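Canpolat offers cafés a table-clearing robot by the month

December 5, 2023

Canpolat, which rents out catering equipment, has added a two-fingered robot to its list and is pitching it at small cafés that can't find enough people to wipe down and tidy up. The service is called Fimisness. It has been on show at Plestham, in a seating area with padded benches and drinks dispensers, and the firm says cafés have been able to book a trial since August.
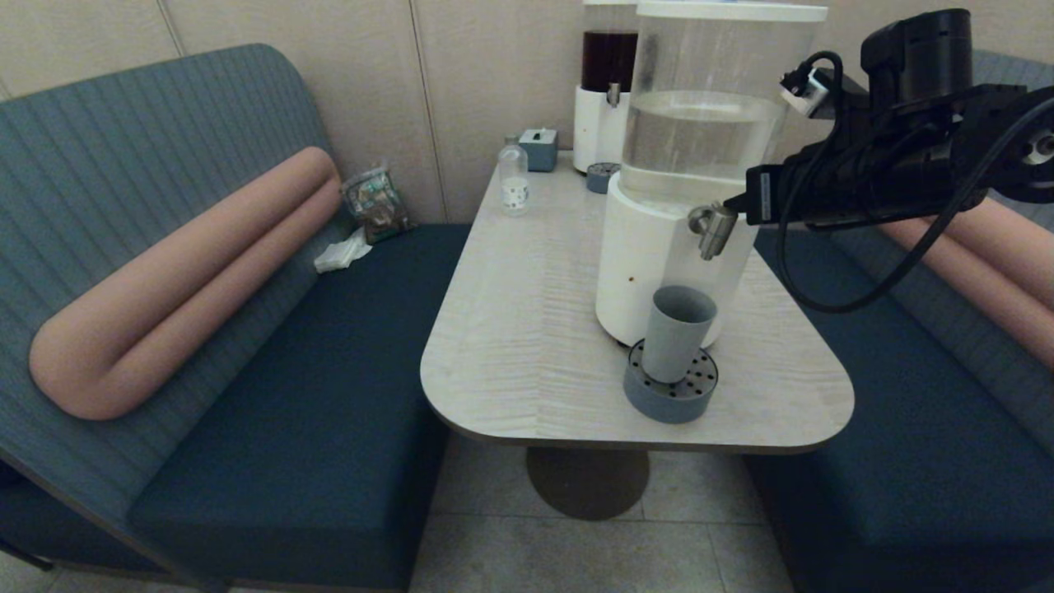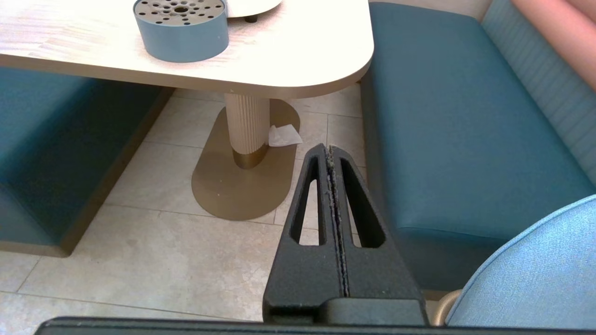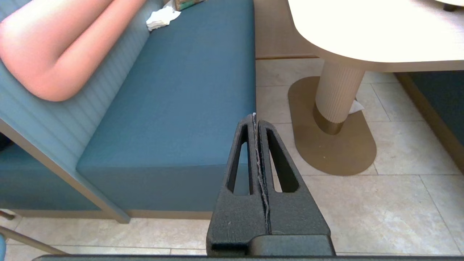 The Fimisness robot at Plestham: its arm beside a drinks dispenser (first picture) and its gripper seen from the wrist (second and third).

The price is 1,615 pounds a month, with a minimum term of three months. For that a café gets the robot, a set-up visit and a phone line to call when it gets stuck. Repairs are included. Spare fingers are not, and neither is any change to the tables or benches that the robot might need to do its job.

Canpolat's leaflet promises that Fimisness will "look after the seating area". That is a generous way to put it. The list of jobs in the small print is much shorter: putting a cup under a tap, picking up used tissues and napkins, and moving light packets off the seats. It won't carry a tray. It won't mop. Spills are left to staff, as is anything hot.

Even the short list looks hard enough. Crumpled tissue is light and flat and ends up in awkward places. In the second picture there is a piece down on the metal base plate of the table, right against the pedestal, and the third has a napkin lying on the bench seat too. A person with a dustpan would think nothing of either. An arm has to get under the table top and past the benches first, and the leaflet doesn't say how long that takes.

The gripper could do with some attention as well. A strip of grey shows along the line where the two fingers meet in both close views, and anyone buying a machine to handle cups will want to know how often the fingers get cleaned and who does it. Canpolat's contract puts daily cleaning down to the customer.

The firm says a normal visit to a table takes 40 seconds. It has not said how many visits end with the job done, and we could find no figures in the material handed out. Hitano, which sells a rival machine outright, doesn't publish any either, so there is little to compare.

Cafés that sign up can cancel during the first three weeks and get the rent back, less the set-up fee. The fee is not printed in the leaflet and has to be asked for. Our advice is to ask for it in writing, and to insist on the trial in your own seating area at a busy hour, with your own cups.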